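Home | Notebook | Materials | Contact
Print this page | E-mail this page

Packing notes – zip bags, fruit

Ifeanyi Ekwueme wants one bag size for all the fruit going to Afolabi. Current candidate is the clear zip bag, large. Stock is 400. Gray stone-pattern surface, red walls, same corner as the Diseo work. 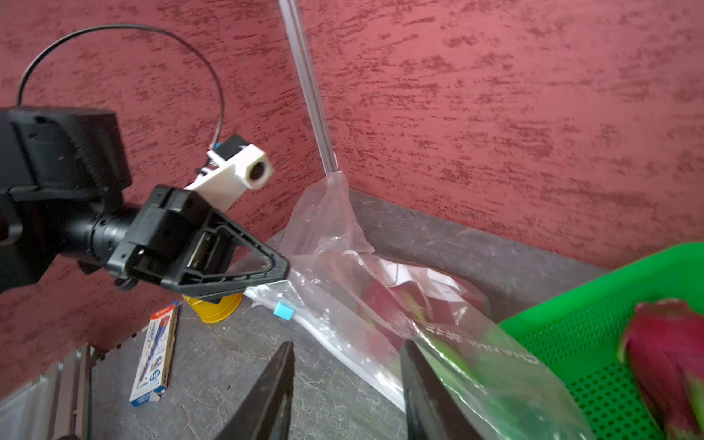
Zitside, February

Red fruit in the bag, probably dragon fruit. White paper label is folded inside with it. The printing on the plastic reads upside down from this side, only "CHANH..." legible. Upper part of the bag is bunched against the clear rod near the wall corner. Light blue tag or clip sits by the zip edge.

Points to settle:
- label inside or outside the bag. Folded, it can't be read through the plastic without handling.
- bag orientation on the surface – zip edge to the left for now.
- a smaller Uvari bag, for comparison. 11 on the shelf.

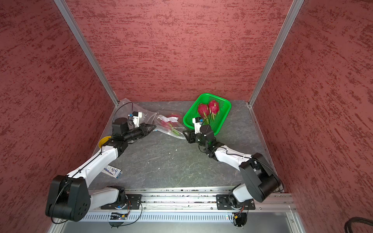

Reading time: 2 min

Small specks of debris on the surface. Wipe down before the next bag goes on. Aluminum corner posts to be wiped at the same time.

Reorder point for the large bags set at 100. Ask Ifeanyi about label stock.

Contact the workshop | © Zitside | Back to top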